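Onden Residence Halls Newsletter
Housing and Furnishings
July 31, 2019

Foam Seating and Floor Cushions: Changes for the Coming Year

The Office of Residential Furnishings has completed its annual review of soft seating in the common lounges, reading rooms and quiet rooms of the Onden residence halls. Residents and hall staff are asked to read this notice before the lounges reopen, as several of the changes affect how cushions are used, cleaned and stored.

The review began in May and covered all loose foam seating held in the three halls: Pliko House, Leitão Hall and the Nerkgate building. A total of 93 foam blocks and floor cushions were inspected. Of these, 70 will remain in service. The others have been withdrawn, either for a new cover or for disposal, and should not be taken back from the storage rooms in the meantime.

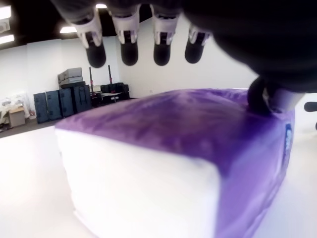
Reading time: 4 minutes

Fabric covers and general condition

Thick rectangular blocks continue to be the preferred form of floor seating in the lounges. They can be placed side by side to make a bench or used singly as a low seat. A purple cover will be familiar to many residents, and the office has decided to keep purple among the colors available when covers are replaced. Deep colors with some variation in tone show small marks less readily than plain pale fabric, and requests from the halls have favored them for several years.

Light wrinkling of a cover is not regarded as a fault. Fabric that has been washed and refitted often takes a few weeks of use to settle, and residents need not report it. A cover should be reported when a seam has opened, when the zipper no longer closes, or when the fabric has worn through at a corner. Corners receive the most wear, particularly where blocks are dragged across the floor instead of lifted, and most of the covers withdrawn this year had failed at that point.

Testing the foam

Hall staff will check the firmness of the foam at the start of each term. The method is simple and may also be used by residents who have cushions in their own rooms. Place the block on a level floor and press the top near one corner. Release it, and allow the surface a few moments to recover. Repeat at the other corners and at the center. Foam in good condition gives under light pressure and returns to its former shape. A block that stays hollow, that feels hard in one area, or that crumbles inside its cover should be set aside and reported to the hall desk.

Blocks that fail this check will be collected by the office. Residents are asked not to cut, trim or restuff them. Fillings of an unknown kind cannot be accepted back into the lounges, and a block that has been altered will be discarded even if its cover is sound.

Cleaning

Removable covers may be washed in the hall laundry on a cold, gentle cycle with mild detergent. Please read the care label first, where one is fitted, and follow it if it differs from this notice. Close the zipper before washing. Covers should be dried flat or on a line. Tumble drying has shrunk a number of covers in Leitão Hall, and these could not be refitted.

Deep-colored covers must be washed separately from white or pale ones. Covers that combine a deep color with white should be washed alone, and should not be left wet in the machine or folded while damp.

The foam itself must not be washed. If liquid has passed through the cover, remove the cover promptly, press the area with a dry towel, and stand the block on its narrow side in a ventilated room until it is fully dry. Do not place foam against a radiator or heater. Spills of milk, coffee or sauce should be reported the same day so that staff can decide whether the block can be kept.

Storage and placement

Each lounge has been given a storage area for seating that is not in use. Blocks are to be stacked flat, with no more than three in a stack, and nothing else is to be placed on top. Long periods under weight leave a permanent hollow in the foam.

Corridors, stairwells and the spaces in front of exit doors must remain clear of cushions at all times. Seating found in these places will be removed without notice. In the Nerkgate building, the storage area has moved from the basement to the room beside the second-floor lounge, and the former space is no longer available for furniture of any kind.

Borrowing for events

Groups that wish to borrow floor cushions for a film evening, meeting or study session should complete a request form at the hall desk at least three working days in advance. The form asks for the room, the date, and the number of cushions required. Cushions may not be used outdoors. They are to be returned to the same lounge by noon on the day after the event, with covers fitted and closed.

Replacement covers have been ordered for Pliko House first, then Leitão Hall, then Nerkgate. Delivery dates will be posted on the notice board in each lobby. Questions about seating in a particular room should be addressed to the hall desk for that building, and reports of damage may be left there at any hour using the furnishings card.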